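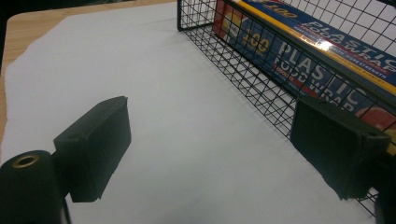
Re: [desk-swap] Wire baskets and paper on the work tables

From: Jana Ruppert
To: desk-swap list
Date: 10 Aug 2025

Hongmei Kong wrote:
> Two things before we set up the tables again. First, does anyone
> still use the black mesh baskets, or can they go to the swap shelf?
> Second, what are people putting down to protect the wood? I tried
> the Skolton mat in July and it curled at the corners. I would like
> something cheap that I can throw out after glue or ink.
>
> Hongmei

Hi Hongmei,

Please keep the baskets. I use a black wire one on the light wood table, standing right on the white paper. It has a square grid and a thicker rim along the top, and I like being able to see into it from the side without picking it up. Small stuff does fall through the mesh. I put pins and clips in a jar first and the jar goes in the basket.

For the cover I gave up on mats and went back to plain white paper off a roll. The last roll from Zolley was 100 feet and lasted me well into the summer. I tear it by hand, so the left edge is uneven and a strip of the table shows there. If you want the whole top covered, cut it with scissors and leave extra on both sides – you can fold it under and tape it to the underside. Don't tape it to the top. The tape I had left a mark on the finish that took an afternoon to get off.

One layer is enough for pencil, sorting and dry gluing. For ink I put down two. Paint goes through both, so for that I use an old shower curtain under the paper.

On the swap shelf: I have 14 file folders and a box of Mumum envelopes, the 1,000 count, mostly full. The folders are letter size. Anyone who wants them can write to me off list. I'd trade for another mesh basket in black if somebody has one, any size up to the width of a letter tray.

Do you still have the Skolton mat? I could use it under the paper cutter, where curled corners don't matter.

Jana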